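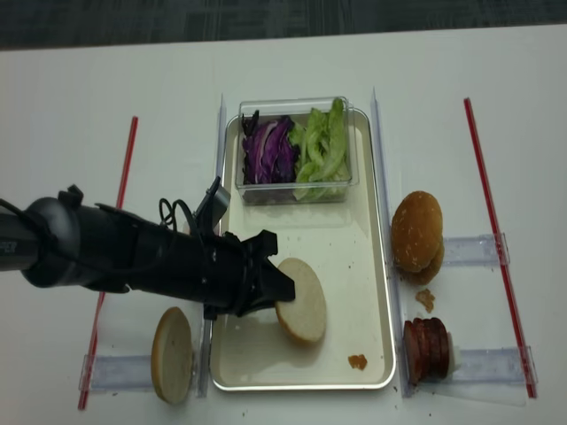 Last updated: 5/3/26
Filed under: Lab diary, Manipulation, Slow progress

A long day, and a good one, I think, though my feet would disagree. I got in before the heating had come on and sat with my coat over my knees reading through last night's logs from Plilance (our policy, the fifth version of it, and the first I've been at all fond of). Then Ye-seo arrived with the lettuce and we were off.

We have been arguing since February over what the model should be told when a grasp goes slightly wrong. The old way was to give it a fresh goal every time, so a bun that had tipped a little was treated as a brand new problem, and the arm would back right off and start again from the beginning like a nervous learner driver. Chang-ho's idea was to leave the goal alone and let the policy look back over its last two seconds of movement before choosing what to do next. I was doubtful, I admit it here in private. It seemed too small a change to be worth retraining everything for, and I said so at some length over lunch, poor man.

Well, I owe him a cake. We have 422 demonstrations in the training set now, all of them burger assembly, and with the short history switched on the arm has stopped dithering. It takes hold of the bread and if the bread leans, it leans with it and carries on. Ye-seo put the two versions through the same starting positions all afternoon, old then new, old then new, and by the end I could tell which was running without looking at the screen, just from how it came in towards the bun. I do want somebody else to score the recordings before I believe my own eyes, as we are all far too attached to this thing by now.

Bread is still the hard part. I had expected the shredded cabbage to be our undoing, but bread squashes, and it squashes differently at four o'clock from how it did at ten. The new version presses more gently on first contact, which we never asked for, and I can't yet say whether it learnt that from the history or from the later demonstrations, which Ye-seo drove herself and who has much the lightest touch of the three of us. That wants a proper test. Chang-ho suggests training on her share alone, then on everyone else's, and comparing the two. It will use up most of our time on the Privwood machines, but I can't think of a cheaper way to find out.

Dr Prendergast put her head in just before five and asked how it copes when the patties stick to each other. We haven't tried it. I wrote it on the board under the cabling job, where it will nag at me.

Home late, soup, and wrote to Mum. I must remember to order more buns, the plain sort, and to ask Chang-ho what kind of cake he likes.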